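From: Natalie Naylor
To: Tapley building list
Date: 20th August
Subject: Re: [tapley] Shelving and storage on the open floor

Cristóbal Daza wrote:

> Hi all,
>
> The Skiruvard units are up. Before anyone fills them I would
> like to settle who gets what, so we don't end up where we were
> in January with three teams' boxes in one heap by the door.
>
> My questions:
>
> 1. Does each team get a shelf, or is it first come?
> 2. Can we keep the small boxes with hinged lids, or do we move
> everything to open trays?
> 3. The second order from Barkska came to 343 with delivery. Do
> we still want it?
>
> Please reply to the list and not only to me.
>
> Cristóbal

Cristóbal, all,

Taking these in order.

1. One shelf per team. First come didn't work in the old room and I don't see why it would work now. Studari people asked for a low one because their stuff is heavy, so give them the bottom. The rest of us can take what is left. If you don't need a whole shelf, say so and somebody else can have half of it.

Please put a label on the front edge of your shelf, with a team name on it and not a person's name. People change desks. Keep the label small so it can be peeled off later.

2. I would keep the boxes. Open trays are fine for cables and tape, but pens, clips and small screws end up all over the place once a tray gets carried to a table and back. With a lid you can shut it and stack something on top. The one thing I'd ask is that the lid opens all the way and stays up by itself. The cheap ones we had before dropped shut on your fingers, and I threw out the last two.

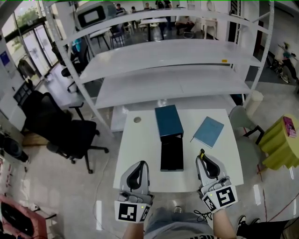
On size, a box should leave room on the table for a notebook next to it and still let you work. Anything bigger belongs on a shelf and should stay there. I measured nothing, I just sat down with one and tried it.

Also on the tables: the round cable holes are for cables. Please don't set a box or a notebook over one, and don't drop pen caps down them. I fished out several last week.

3. No to the second Barkska order for now. We paid 1255 for the first lot, and 179 of that was for dividers that don't fit these shelves. I'd like those sent back first. If we are still short of space after everyone has moved in, we can look at it again.

One thing you didn't ask. The top of a unit is not a fifth shelf. I'd like loose paper and spare boxes kept off it, mostly so that you can see across to the other tables. Coats go on hooks.

I can do labels on Thursday morning if people send me their team names by then.

Natalie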